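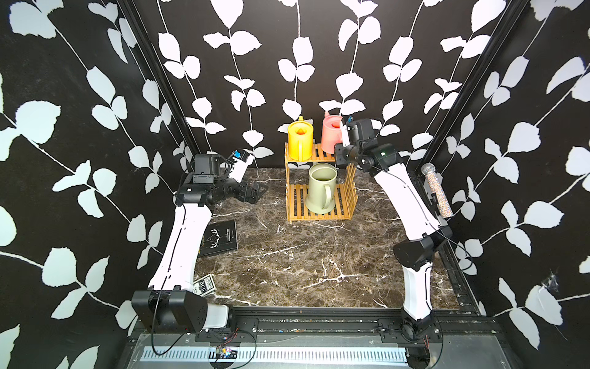
Comment dater un vieux mur sans archives ?

On commence par les joints, puis on mesure les briques. Le reste est affaire de patience, et de voisins qui vous prennent pour un cambrioleur.

Venez à 6 h du matin, quand la lumière rasante trahit les reprises. Relevez la hauteur de trois briques sur chaque face – une seule ne prouve rien, elles mentent toutes un peu. Grattez le mortier à l'ongle : s'il s'effrite, pensez à la chaux ; s'il vous casse l'ongle, sans doute au ciment.

Cherchez ensuite les portes bouchées. À Rukthorpe, j'ai noté 134 briques dans la mienne avant de comprendre que c'était une fenêtre.

Notez tout au crayon. Le stylo, sous la pluie, réécrit l'histoire à sa façon.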